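Seit dem Frühjahr schaue ich bei uns in Drarau zu, was die Maschinen von den kleinen Arbeiten übernehmen können. Gemeint sind die Sachen, die nach Feierabend liegen bleiben: abwischen, unter den Schränken fegen, Kisten zurückstellen. Ein paar Notizen dazu, in mehreren Teilen.

**1/**
Vorweg, weil es immer gefragt wird: Nein, es geht hier nicht um Schweißen oder Palettieren. Das läuft seit Jahren. Mich interessiert, ob eine Maschine einen Raum so hinterlassen kann, wie ich ihn morgens haben will.

**2/**
Kisten zurückstellen klappt am besten. Im Juni hatten wir 453 Durchgänge mit dem Greifer von Vutatix. In 208 davon stand die Kiste am Ende am richtigen Platz, ohne dass jemand eingreifen musste. Im September lief es deutlich besser, allerdings hatten wir da auch neue Kisten mit festen Griffen.

**3/**
Stavros Tzavaras hat mir dazu geschrieben, das sei geschummelt. Sehe ich anders. Wer eine Spülmaschine kauft, kauft irgendwann auch Gläser, die hineinpassen. Die Umgebung wird immer ein Stück mit angepasst. Man muss es nur dazuschreiben, wenn man Zahlen nennt.

**4/**
Saugen und Wischen auf freier Fläche: erledigt. Das machen Geräte, die man im Laden kaufen kann, und zwar ordentlich. Übrig bleiben die Ränder. Alles, was auf Füßen steht, alles mit einer Kante knapp über dem Boden.

**5/**
Ein niedriger Spalt ist für einen flachen Roboter entweder hoch genug oder nicht. Ist er es nicht, fährt das Ding dagegen und dreht um. Der Staub darunter gehört dann weiterhin mir. Ich mache das mit einem Lappen um ein Lineal, dauert pro Schrank keine zwei Minuten.

**6/**
Ein Arm könnte das theoretisch auch. Er müsste dafür aber den Stellfuß erkennen, drumherum wischen und merken, wann der Lappen hängt. Bei Bakalis haben sie das probiert. Prasanna Matubbar war dabei und meinte, das Erkennen sei gar nicht das Problem gewesen, sondern der Druck. Zu wenig, und der Staub wird nur verschoben. Zu viel, und der Lappen bleibt am Fuß.

**7/**
Dann glänzende Flächen. Für mich ist das die interessanteste Aufgabe, und bei uns die mit den schlechtesten Ergebnissen. Fingerspuren auf dunklem, glattem Material sieht man nur unter bestimmten Winkeln. Ein Mensch kippt den Kopf, sieht die Schlieren, wischt, kippt den Kopf noch mal. Das macht man, ohne darüber nachzudenken.

**8/**
Eine Kamera am Handgelenk kann das im Prinzip auch, sie muss sich eben bewegen. Nur ist dann die Frage, was sie für Schmutz hält. Spiegelt sich eine Lampe, ist dort ein heller Fleck. Einmal hat unser Aufbau einen Lichtreflex 120 Sekunden lang poliert, bis ich abgebrochen habe. Sauber war die Stelle dann jedenfalls.

**9/**
Dunkler Deckel mit Schlieren neben dem Lichtfleck, danach die Unterkante mit Stellfuß über dem Holzboden:
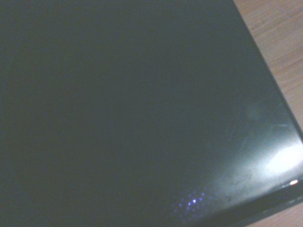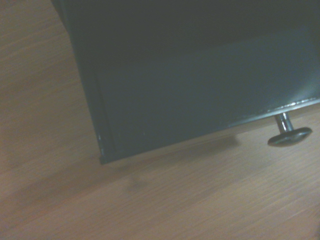

**10/**
Lies Dijkstra fragte, warum man nicht einfach alles nach Plan wischt, egal ob schmutzig oder nicht. Kann man machen. Für Tischplatten ist es wahrscheinlich sogar die bessere Lösung. Bei uns würde ein kompletter Durchgang aber 120 Minuten dauern, und in der Zeit kommt niemand an die Arbeitsplätze. Nachts ginge es, dann will ich aber, dass das Ding ohne Aufsicht läuft, und so weit sind wir nicht.

**11/**
Zur Aufsicht noch etwas. In den meisten Rechnungen, die ich sehe, taucht sie nicht auf. Wenn ich daneben stehen muss, habe ich keine Arbeit gespart, ich habe sie gegen eine langweiligere getauscht. Bei den Kisten stehe ich inzwischen nicht mehr daneben. Beim Wischen schon.

**12/**
Ojārs Grigaitė ist optimistischer als ich. In Virkmont räumt ein Arm schon seit März die Werkbank ab, mit Schrauben und allem, und er kommt nur noch zum Leeren der Schalen vorbei. Ich habe es mir angesehen. Es ist langsam, aber es läuft. Die Bank ist allerdings auch matt grau und steht an der Wand fest, also kein Glanz und kein Spalt.

**13/**
Mein Stand heute: Greifen und Abstellen ja, wenn die Dinge bekannt sind. Boden ja, bis auf die Ränder. Wischen auf matten Flächen mit Plan. Glänzende Flächen und alles unter Möbeln mache ich weiter selbst.

**14/**
Nachtrag, weil Pantelis Psarras nach dem Lappen gefragt hat: Mikrofaser, kurzflorig, trocken. Feucht gab es auf dunklen Flächen jedes Mal Streifen, bei der Maschine wie bei mir. Im Dezember probieren wir einen Aufsatz mit Federung, der den Druck selbst ausgleicht. Die Ergebnisse hänge ich dann hier an.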